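My commuter bike has had the same drivetrain since I bought it used, and this spring the chain started skipping under load on the hill by the water tower. I ignored it for a month. Then it dropped me onto the top tube at a stop light, and I decided to replace the chain and cassette together.

I don't race and I don't keep a spreadsheet of parts. I ride to work, I ride to the store, and in July I do the Brondley loop with a few people from the old job. So what I wanted was cheap, quiet, and in stock. The shop had a nine-speed chain and a matching cassette for $80 together, and Valter Westerberg at the counter told me to check the chainrings before I paid. I hadn't thought of that. He had me pull up a photo of mine and said the middle ring was worn but usable.
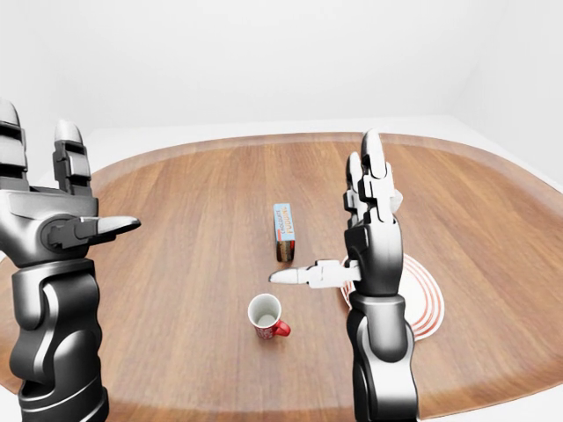
Getting the old cassette off took longer than everything else. You need a chain whip and a lockring tool, and I only owned the lockring tool. I borrowed the whip from Märta Fjeld, who lives two streets over. The lockring was on very tight. I stood over the wheel, leaned on the wrench with most of my weight, and it let go with a crack that I was sure was the hub. The hub was fine.

Behind the cassette there was a layer of black grit packed against the spokes. I cleaned it with a rag and an old toothbrush, put a thin smear of grease on the freehub body, and slid the new cogs on. They only line up one way because one of the splines is a different width. The small cogs come loose with spacers between them, so keep them in order on the bench.
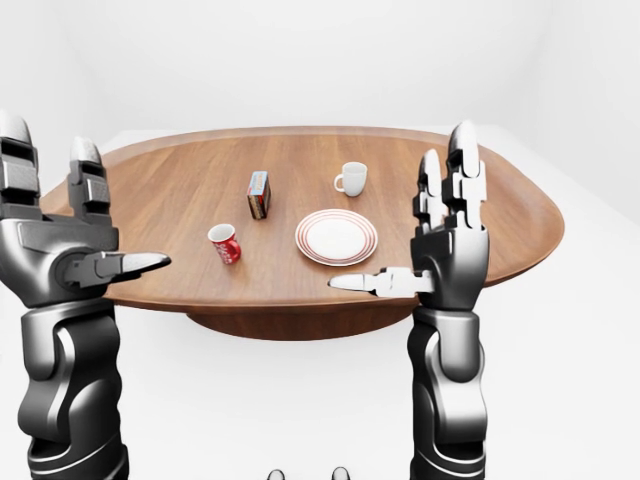
Posted by Ulla Åberg
Filed under: Bikes, Repairs

Chain length was next. I laid the old chain beside the new one and matched them up link for link, allowing for the old one having stretched. Then I ran the new chain through the derailleur and around the big ring and the big cog to be sure it would reach. It did, with a little slack left over. I closed it with the quick link and stood on the pedal to seat it.

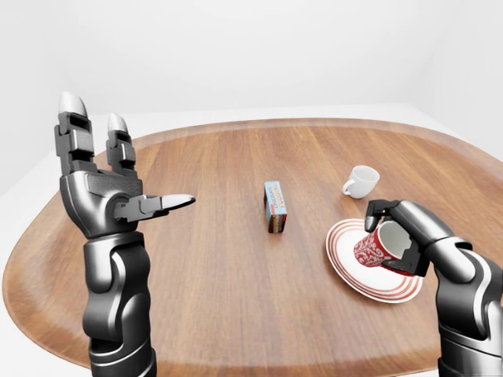 Indexing the rear derailleur is the part I always put off. Mine was shifting fine going down to the small cogs and hanging up on the way back. I turned the barrel adjuster half a turn at a time, counterclockwise, and shifted through the whole range after each change. Keep a hand free for the lever while you turn the pedals with the other. Once it ran clean, I checked the brake levers too. I brake with two fingers, pointing straight up and spread slightly apart like the ones on the robot hand in the picture before I curl them over the lever, and the reach on the left side was too long for that. A small hex screw inside the lever body brings it in.

The first ride was on a Wednesday, out past the Flerkeck lot and back. No skipping on the hill. There was a faint tick in the lowest gear, and a quarter turn more on the adjuster got rid of it. The new chain came coated in a sticky factory grease, and I wiped the outside down and left the rest alone. I'll oil it once it starts to sound dry.

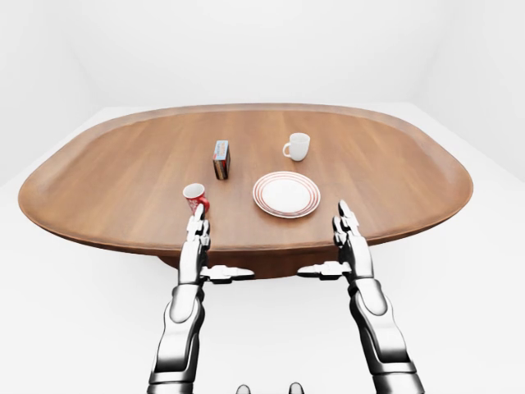 Do you have to replace the cassette every time you replace the chain?

Only if the cassette is worn enough that a new chain skips on it. If you check the chain with a gauge and swap it early, one cassette can last through several chains. I waited far too long on mine, so both had to go.

Maj-Britt Lindqvist wrote to ask about the odometer. The old computer says 813 miles, but that's only from when I changed the battery and lost the total. I'm going to check the new chain every 1,000 miles and write the date on a piece of tape under the saddle. The front brake pads are next, and I still have to return the chain whip.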